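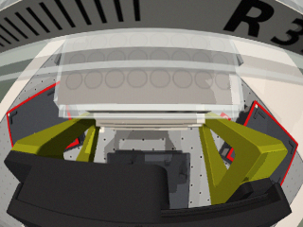 Monday, dispatch bench. Picked the pickup-code problem back up. For anyone joining late: the rider gets a short code at booking, the driver has to match it before the doors unlock, and in the Trerkent pilot a lot of riders read the wrong thing off the screen. Letter plus number was supposed to fix that. A big black "R" with a "3" next to it, like the one up top, is hard to get wrong, and I would now like our codes printed at that sort of size and not in the tasteful pale gray that design sent over in August.

Replayed 565 pickups from the Trerkent logs against the new matcher. 44 failed on the first try. Went through all of them by hand, with coffee.

- Most are B/8 and S/5 mix-ups. We had agreed to drop B and S from the code set. They are still in the code set.
- A decent batch are drivers typing the code from the previous ride. The app leaves it sitting in the box, like a helpful butler.
- A few are riders at the wrong door of the train station, which no matcher of mine will cure.
- One is a driver who entered "here" four times, then "HERE".

Removed B and S, cleared the box on ride end, reran. Better, but the rerun only tests the part I can fake. Logs don't squint at a phone in the rain.

**Door release timing**

Toko's lock relay (the bench one, with the chipped connector) still takes its time. Set the timeout to 15 seconds and it gave up twice during a perfectly good match. Set it to 20 and it behaved all afternoon. I don't love 20. Try standing on a curb at midnight for 20 seconds pulling on a handle while an app shows you a spinning circle. Leaving it there for now so the rest of the tests can run, with a note in the config that says TEMPORARY in capitals, next to the other three notes that say TEMPORARY in capitals.

Mikkelsen claim the delay is in our message queue. Our queue says the delay is in their modem. Need a clock on both ends before I write back. Last time I wrote back without one and it was a long week.

**Share-my-trip link**

Works on everything except the Lotance tablets, where the map opens in the middle of the ocean. Coordinates arrive fine, then get swapped somewhere between the link and the map view. Nearly certain it's the old parser, the one we deleted. Found two copies of it.

Also: the link keeps updating after the ride ends if the driver doesn't close the trip. So a rider's sister can watch our driver go get a sandwich. Needs to stop at drop-off no matter what the driver presses. Moving this ahead of the map bug, the ocean can wait.

**Left on the bench**

1. Rerun the matcher with codes shown large, dark on light, and get people who don't work here to read them aloud.
2. Clock on the relay side. Borrow the logger back from the Toko bench.
3. Kill the second parser. Check for a third.
4. Ask design again about the gray.

Relay is powered down, fuse is in the lid of the blue box. Don't move the timeout until the clock is in.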